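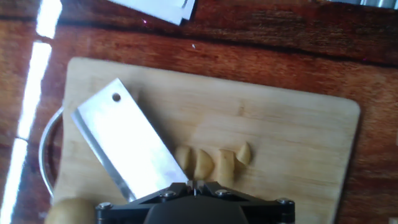
A cleaver on a light wooden cutting board

How to Clean, Oil and Store Wooden Cutting Boards
Sandberg Community Kitchen, Household Skills Pages
Last reviewed Tuesday, October 6, 2026

This guide explains the routine care of wooden cutting boards. It is written for members who use the shared kitchen at Sandberg and for anyone who keeps a wooden board at home. The method suits boards of solid wood with no varnish or paint on the cutting surface. Boards made of plastic, glass or bamboo should be cared for according to the maker's directions.

What you will need
Dish soap and a soft brush
Coarse salt
Half a lemon
Food-grade mineral oil
Sandpaper, 400 grit
Two clean cotton cloths

Daily cleaning
1. Scrape off food scraps with a bench scraper or the back of a knife.
2. Wash both faces and all the edges with warm water and a little soap. Washing one face only lets the wood take up water unevenly, and the board may warp.
3. Rinse quickly under running water. Do not leave the board in the sink, and do not put it in the dishwasher.
4. Wipe the board with a cloth and stand it on edge until both faces are dry.

Boards used for raw meat or fish must be washed at once, before any other food is placed on them. Members are asked to keep a separate board for this purpose. Root vegetables should be rinsed before cutting, as soil left on the skin works its way into knife marks and is hard to brush out later.

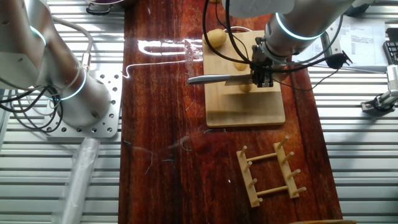 Removing stains and odors
1. Sprinkle coarse salt over the damp surface.
2. Rub with the cut side of the lemon, following the grain. Press firmly on stained areas.
3. Leave the salt in place for 8 minutes, then scrape it away and rinse.
4. Dry the board fully before use.

Onion and garlic odors may need a second treatment. Beet and turmeric stains fade with ordinary use and are not a reason to discard a board. Do not use bleach at full strength on wood.

Smoothing a rough surface
Washing can raise the grain so that a board feels fuzzy to the hand. When the board is completely dry, sand it lightly with the 400 grit paper, always along the grain. Wipe away the dust with a barely damp cloth and allow the board to dry overnight. Deep grooves call for coarser paper or a plane, and that work should be left to a person who has the proper tools. At Sandberg, please speak with Bohdan Savchuk, who looks after the kitchen equipment.

Oiling
Oil slows the movement of water into the wood. A board in regular use should be oiled once a month, and a new board somewhat more often at first.

1. Begin with a clean board that has dried overnight.
2. Pour a small pool of mineral oil onto one face and spread it with a cloth. Cover the edges and especially the end grain, which absorbs the most.
3. Turn the board and repeat on the other face.
4. Stand it on edge and leave it for up to 2 hours.
5. Wipe off whatever has not soaked in. A sticky board has been given too much oil.

Olive, corn and other cooking oils are not suitable. They turn rancid in the wood and leave a smell that washing will not remove.
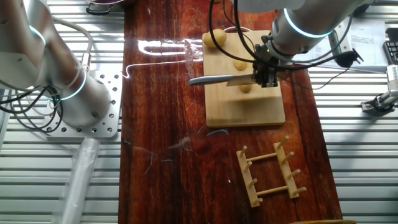
Linseed oil is sometimes recommended as well. Only a product labeled for food contact should be considered, and it must be given the full curing time stated on the container. Walnut oil is not permitted on shared boards because of nut allergies.

Storage
Keep boards upright in a rack with space between them. Avoid the cupboard beside the oven and any shelf above a radiator — steady heat dries the wood and opens the joints. In November, when the heating is turned on, check each board for fine cracks at the ends and oil any that look pale.

When to replace a board
A board should be taken out of use if it has split through, if it rocks on a level counter, or if its grooves can no longer be cleaned. Boards withdrawn from the shared kitchen are to be handed to Folke Tangen at the front office, with a note stating the shelf from which they came.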